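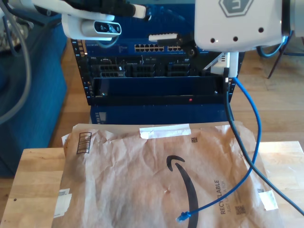

I have wanted to write about the little wine club at Prirnard ever since we joined in May, and I keep putting it off because I never feel I know enough about wine to say anything (my husband says that has never stopped me on any other subject). The club meets in the back of the Farkeo shop, up a flight of stairs, and for $80 you get six evenings, a decent amount of cheese and all the bread you can eat. Our first tasting was whites, and I was hopeless! Everything smelled like apples to me. By the third evening I could at least pick out the Chenin, and I had started keeping my bottles at home in some kind of order, each one on its own shelf, one above the other like the gear in that blue rack, with an empty shelf left for whatever comes next.

What comes next is a red from Oyelaran, a small farm that makes only 3,000 bottles a year. We tried it blind, next to a much pricier one, and I liked it better, and so did most of the table. It has that dark plum taste, a bit of pepper, and it goes down very nicely with a plain roast chicken. Ours was bottle 1,337, written on the label by hand, and I soaked the label off and stuck it in my notebook.

If you'd like to come along, the new round starts at seven in the evening, and you book at the counter downstairs. Bring a sweater, the room is chilly! I'm bringing my mother's olive bread, and a bottle of the Nandow rosé for afterward.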